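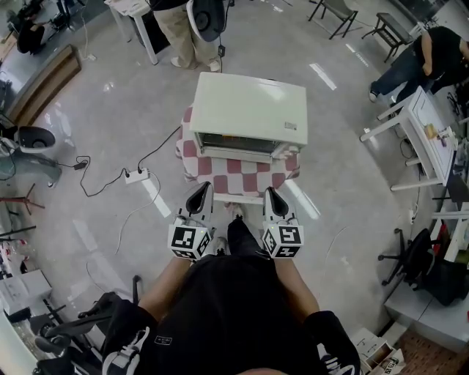

The green toaster oven on its checked cloth.

We bought the Kullano benchtop oven in May to replace a Wellance that had stopped holding its temperature. It cost $362 delivered, which is a lot for something that mostly does cheese on toast, so I wanted to use it properly before writing anything.

Heat first. Set to 180, my oven thermometer read 2 degrees under once it had settled. Preheating took longer than the booklet claims. The back left corner browns faster, so I turn biscuits halfway through. A tray of Anzacs came out even enough that way. Frozen chips were good. A small chook fits if you truss it, but the skin near the top element needs foil for the last stretch.

The timer is a dial and stops at 26 minutes, an odd number and a nuisance for anything slow. You have to wind it back up — I've forgotten twice.

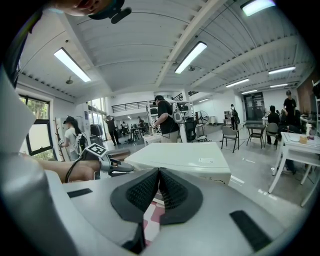
Huệ Quan wrote in to say hers does the same, and that she leaves the dial on the stay-on setting and uses her phone instead. She also reckons the crumb tray warps if you put it through the dishwasher, so mine gets washed in the sink.

Spare racks come from Mastedik and took 2 weeks to reach Ballarat. The door handle stays cool. Four stars, one off for the timer.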